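Closet cleanout, day two. The resale pile for Vestcombe is up to 12 pairs and we're on to the jeans and belts now.

Yes, the belts are staying with the jeans until I decide what goes together.

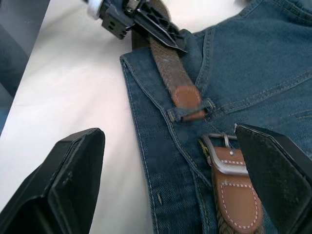
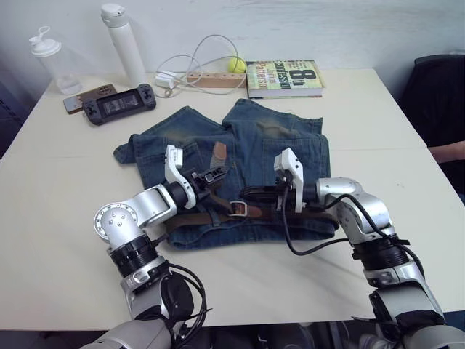
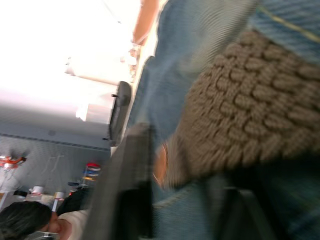
Walter Quispe says belts sell better on their own. Walter also once paid $60 for a used belt, so maybe he knows!

Anyway, question for the folders out there: do you take the belt out before the jeans go on the shelf? Mine always end up with a lump in the middle and the stack tips over.

Sweaters are next (help). I've had some of those since Gelness.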